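Questions I Get About the Toy Kitchen Bin

If you found this page, you probably read my post on sorting play food and kids' dishes and wrote in with a question. I've gathered the ones that come up most. I'm Edith, I run the play kitchen shelf at the Ladley toy library, and I have strong feelings about pretend fruit.

Why do you dump everything into one big bin first?

Because I'm lazy! Okay, partly. Tipping it all out in one place means I can see what came home and what didn't. I used to sort straight from the return bags and I'd end up with three half-finished piles and a cup under the radiator.

Does it have to be a metal bin?

Nope. Mine is metal because that's what I had, and I like that I can wipe it out in a few seconds. It is loud, though. If you have a napping baby anywhere in the building, lay a dish towel in the bottom before you pour. A plastic tub works fine too.

What shape is best?

Go wide and open, with sides that lean outward if you can find it. Straight, deep sides mean you're standing there with your whole arm down a hole, feeling for a plastic grape. My friend Édgar Huamán swears by an old baby bath — it's ugly, but he's right, it works.

What do you pull out first?

Cups, always. Small things love to hide in them, and once they're out of the way everything else is easier to see. Then plates and bowls, then the food. I leave the tiny stuff for last, when I've got my coffee and my good glasses.

How do you keep track of clear pieces?

Badly. Clear plastic on shiny metal just about disappears, so I run my hand across the bottom before I call a bin done. I've started putting a dot of nail polish on the underside of our clear ones (the side nobody eats pretend soup from).

How do you wash it all?

Warm water, a little dish soap, an old toothbrush for seams. Hollow fruit with a hole in it gets wiped, never dunked, or you'll be shaking water out of it until January. Anything with painted details, like seeds on a slice, gets a soft cloth and that's all.
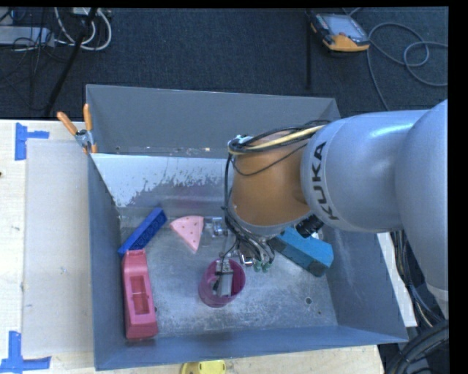 Pink cup and a slice of pretend fruit, down in the big bin.

Can I mix brands?

Sure! We have Gustum plates next to Huanca fruit and the kids have never once complained. I do keep the Steslow cutting sets together in a zip bag, as the halves only stick to their own partners.

What if a piece is missing when I return a set?

Just tell me. It's usually in a coat pocket or the car. I write it on the card and give you 21 days to find it, and after that we shuffle in a spare and move on.

Do you take donations?

Yes please, especially cups. No chipped edges, no batteries, and nothing smaller than a walnut. Leave them in a bag at the front desk with my name on it.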